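Crisp storage: flat, upright or in a bowl like civilised people?
Kitchens and Cupboards > Small Spaces > 2 pages 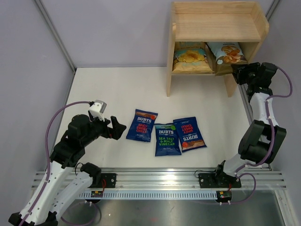 Opening post
Posted by wruppert, 19:38

Evening all. I have a small pine shelf, bare wood, two levels, open at the front. The idea was that the crisps would live in it. So far the two big bags have moved into the bottom and the three Burts are lying about on the table in front like guests who haven't been shown to their room. Two Spicy Sweet Chilli, one Sea Salt & Malt Vinegar. The top level is vacant.

My question is whether the Burts go flat on the top or standing up. Flat, they slide over each other. Standing, they slump. I have strong feelings about neither, but I share a kitchen with people who do.

Wiebke

Reply
Posted by bisht_b, 19:51

Standing. Back to front, like records. You want to be able to flick through them.

Reply
Posted by goertz_at_home, 20:02

Flat. A bag of crisps is a pillow and pillows lie down. If you stand them up, all the good ones sink to the bottom and the last person gets a handful of dust and a grudge.

Reply
Posted by bisht_b, 20:04

They sink whichever way you put them. That's gravity, Friederike, it isn't a storage problem.

Reply
Posted by goertz_at_home, 20:09

Flat, they have less far to sink. I rest my case, horizontally.

Reply
Posted by Stoecker_Ida, 20:26

Can we talk about the bottom level first? The white bag is leaning forward and poking out past the front of the shelf. In my kitchen that would be on the floor by bedtime and I would be the one who trod on it.

Wiebke, how deep is that thing? I had a Rustby unit with the same trouble and ended up pushing a folded tea towel in behind. No, sorry, under the front edge. Behind makes it worse, as I found out with a bag of tortilla chips at 2 in the morning.

Reply
Posted by wruppert, 20:33

Not deep enough, evidently. It came from Baumgart's clearance corner and the label said "suits most items". I should have asked which.

The brown and yellow bag next to it behaves perfectly well, so I'm inclined to blame the white one's character.

Reply
Posted by u_schmieder, 20:47

Swap the levels. Big bags lying down on top, Burts standing up in the bottom. Done.

Also please turn them all the same way up. One of your chillies is upside down and I have been looking at it for ten minutes.

Reply
Posted by wruppert, 20:50

Ute, it's lying on a table. It has no up.

Reply
Posted by u_schmieder, 20:52

It has writing on it. It has an up.

Reply
Posted by bisht_b, 21:10

Against swapping. Heavy things at the bottom, always. I put 38 jars on the upper level of a Kunitz rack once and it folded like a deckchair.

Reply
Posted by u_schmieder, 21:14

Crisps, Bhupendra. They're mostly air. She could put 718 bags on there and the worst that would happen is a rustle.

Reply
Posted by Stoecker_Ida, 21:22

Clothes pegs? Clip the tops together in pairs and they hold each other up. The Warnado ones are 99p a card and come in a green nobody could love, but they grip. Vinegar in the middle, a chilli on each side, and at least you'd find it in the dark.

Reply
Posted by goertz_at_home, 21:25

Pegs are for open bags. Pegging a sealed bag is like putting a bicycle lock on a tree.

Reply
Posted by wruppert, 21:58

Right. I'm going with flat on the top level, chillies underneath, vinegar on top, writing facing the same way for Ute's blood pressure. The white bag gets Ida's tea towel and one last chance.

Bhupendra, I did consider the record method, but three bags isn't much of a collection.

Reply
Posted by bisht_b, 22:03

Buy more crisps, then.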